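Follarum Bench Trainer, reviewed after a month of evenings

Posted May 27, 2025 by Kidus Lemma

I ought to say first that I am a soft touch for anything that promises to do the tidying. My aunt Asnakech Mersha, with whom I share a workshop and a kettle, has heard me announce the end of chores so many times that she now carries on sweeping while I talk. So when Follarum brought out their Bench Trainer in April — a program that lets you practise robot jobs on your own computer before spending real money on an arm — I bought the home licence the same evening. It cost me 50 pounds, and I have had a lovely time with it.

What I wanted to know was fairly humble. We repair sewing machines, and at the end of each day there are small parts to go back in trays and trays to go back in their places. Could a machine do that yet? I didn't need it to mend anything, only to put things away while we locked up (and perhaps not throw the bobbins on the floor).

You choose a room, a table and an arm, and then you set the work out and have a go. There are 3 rooms in the home version and I took to the one with the green walls straight away, having painted my own hallway much the same.

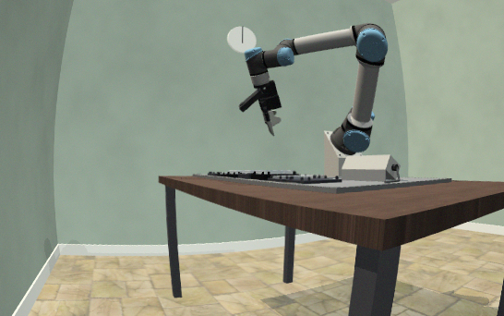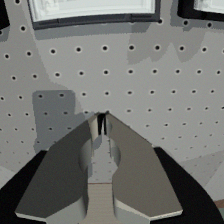
Setting up took me an evening and most of a pot of tea. The manual is written by people who know the program far too well, and I went round in circles over how to save a position until I found the answer in the back. After that it was plain sailing. You guide the arm to a spot, tell it to remember, guide it to the next, and before long you have something like a routine.

Now, the chore itself. When everything is exactly where the program expects it, the arm is a marvel, and I could happily watch it for an hour. Shift a tray by the width of a thumb and the trouble starts. My first routine closed the fingers on thin air with great confidence, then carried nothing at all very carefully across the table and put it down. Asnakech laughed so much she had to sit. There is a searching mode that helps, and with it I got the job finished more often than not, though it took far longer than she would with one hand and a biscuit in the other.

I did try the rival program, Pirar, for comparison. It is quicker to learn, but the fingers seem to grab whatever they come near, and I came away thinking the job was easier than it is. Follarum makes you work for it, and I trust it more for that.

My grumbles are small ones. It makes my elderly laptop roar, the undo button only goes back 2 steps, and I'd love a cloth or a bit of string to practise on, as half of any real mess is floppy.

Would I buy an arm on the strength of it? Not this year. For a shop where the same part lands in the same place all day long, I should think it's well worth a serious look. For our bench, with its odd screws and half-eaten sandwiches, we'll keep doing it by hand. I'm keeping the licence, mind you, and I've promised Asnakech another demonstration once I've got the searching mode to behave.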